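Skadow Publishes Setup and Maintenance Notes for Its Gear-Handling Cell, Including the Parts That Gave Trouble

SISTCOMBE, Monday, December 19, 2022 – Skadow, a maker of small gears and gear trains, today released the full setup and maintenance notes for the robot cell that handles spur gears at its Sistcombe shop. The company is making no claim that the cell will change manufacturing. It does a narrow job, it needs regular attention, and Skadow has doubts about how far the approach should be taken.

The cell was installed in September by Nautiyal, an integration firm, and uses a two-finger gripper with a small camera mounted at the wrist. Its task is to pick small metal spur gears off a flat gray work surface and present them for assembly. Skadow was told to expect a short setup. The notes released today run to 78 pages, and most of them deal with the fingers, the lighting and the surface the gears lie on.

"I've sat through plenty of demonstrations where the arm picks up a gear and everybody claps," said Ivana Riquelme, who is responsible for the cell at Skadow. "I want to see what it does on a Friday afternoon when the pads are worn and there's lint on the table. We wrote down what we had to do to keep it going, and people can decide whether that's a bargain."

Much of the early work went into the camera. Bare metal gears throw light straight back at a lens mounted so close to them, and the first lighting plan supplied with the cell was, in Skadow's view, written for duller parts. With light coming mainly from above, the face of a gear can wash out to white on one side while the gaps between the teeth on the other side stay dark.
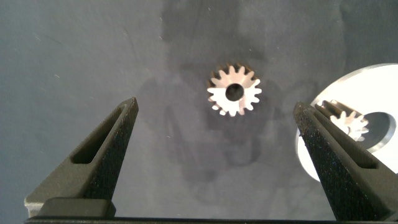

Skadow's answer was to stop asking the camera to find teeth at all during the approach. The cell now looks for the bore, the dark round hole in the middle of the gear, and works out its grip from there. The change took an afternoon. Arriving at it took most of three weeks, during which the vision settings were adjusted daily and, according to the notes, made worse about as often as they were made better.

The gripper's own shadow was a separate problem. It moves with the arm, so a lighting check made with the arm parked says very little about what the camera gets at picking height. Skadow's procedure now calls for every lighting check to be made with the gripper lowered over a gear. The instructions that came with the cell called for it to be parked.

The notes also set out the routine for the fingers. Both are wiped down at the start of each shift. The gripping strips are checked for wear along their full length and replaced as a pair, even when one still looks good. After any change of strips, the operator closes the gripper slowly on a single test gear, lifts it a short distance and looks at how it sits. If the gear leans or has turned, the fingers are loosened, reset and tightened again. The test is repeated 6 times before the cell goes back to work.
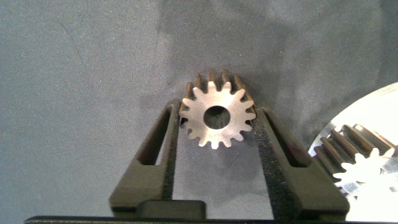
A small spur gear held upright between the gripper fingers in Skadow's gear-handling cell, Sistcombe.

Holding a gear by its teeth is a compromise, and the notes say so. The teeth are the part of the product the customer cares about most. Skadow uses a soft strip where finger meets gear and keeps the closing force low, then inspects the teeth after handling. Anyone working with a finer finish or a softer metal should run their own trials before copying these settings, the company said.

The cleaning section is short and blunt. Dust and lint collect on the work surface and have to be removed by hand. Skadow tried an air nozzle and gave it up after a few days when it moved the smaller gears. No automatic cleaning is planned.

Skadow is equally cautious on cost. The company has made gears in Sistcombe since 1921 and has bought a good deal of equipment over the years that was supposed to pay for itself. It is not publishing a payback figure for the cell. The hours spent on cleaning, strip changes and camera checks are logged in the notes, and Riquelme said they should be counted in full before anyone talks about savings.

"The cell is useful on the days it's been looked after," Riquelme said. "I'd be wary of any quote that leaves out the looking after."

A second cell has been offered under the Rirkum program, Skadow's plan for updating its assembly area. No order has been placed. The company wants almost 100 more shifts of maintenance records from the first cell before it decides, and it has asked Nautiyal to rewrite the lighting instructions in the meantime.

The notes are free to download from the Skadow website and may be copied by other shops. Corrections are welcome, particularly from anyone who has found a gripping strip that lasts longer.

About Skadow
Skadow makes small gears and gear trains for instrument and equipment builders. The company is based in Sistcombe.

Media contact
Ivana Riquelme, Skadow, Sistcombe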